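Section 4. First Use and Routine Care

4.1 Before first use

The Huttunen 28 is a built-in microwave oven for household kitchens. It is supplied with a turntable plate, a roller ring, a drive coupling and a trim kit. Check that all parts are present before going on. If a part is missing, contact the Trurkau parts desk and quote the model code printed inside the door.

1. Remove the transit film from the door and the control panel.
2. Leave the gray cover on the right-hand wall of the cavity in place. It protects the waveguide and is not packing material.
3. Wipe the cavity with a soft damp cloth. Dry it with a second cloth.
4. Confirm that the vent gap above the oven is open along its full width.
5. Switch on the supply at the breaker. The display shows 0:00.

CAUTION: Do not run the oven empty. Running without a load can damage the magnetron.

4.2 Fitting the turntable

1. Open the door fully.
2. Press the drive coupling onto the shaft in the cavity floor until it clicks.
3. Lay the roller ring in the recess with the wheels down.
4. Lower the plate onto the coupling. The three lugs under the plate must sit between the arms of the coupling.
5. Turn the plate by hand through one full turn. It should move freely and stay level.

Note: The plate may turn in either direction. The direction is set at random each time the oven starts. 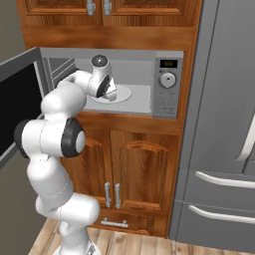 Faltville adds from the installers' board that a plate which rocks after step 5 usually has crumbs under the roller ring, and that the ring should be lifted out and the recess wiped before anyone orders a new coupling.

If the plate still rocks with a clean recess, check the wheels for flat spots. Replace the ring as a complete part. Single wheels are not supplied.

4.3 Water test

1. Pour 300 ml of cold tap water into a microwave-safe glass jug.
2. Stand a wooden stirrer in the jug and place it at the center of the plate.
3. Close the door and select full power for two minutes.
4. Wait 30 seconds after the signal, then remove the jug with an oven glove.

The water should be clearly warmer. If it is not, see fault code 101 in Section 7.

WARNING: Liquids can boil over without visible bubbles. Leave the stirrer in the jug during heating.

4.4 Cleaning

Clean the door seal and the facing surface of the cavity once a week. Do not use scouring pads, steam cleaners or sprays containing chlorine. Wash the plate by hand or in a dishwasher at no more than 70 °C. Let a hot plate cool before putting it in water.

For stubborn odors, heat a cup of water with two slices of lemon for three minutes, keep the door closed for five more, and wipe the walls dry.

Replacement rings and couplings are listed under Trisside accessories in Section 8.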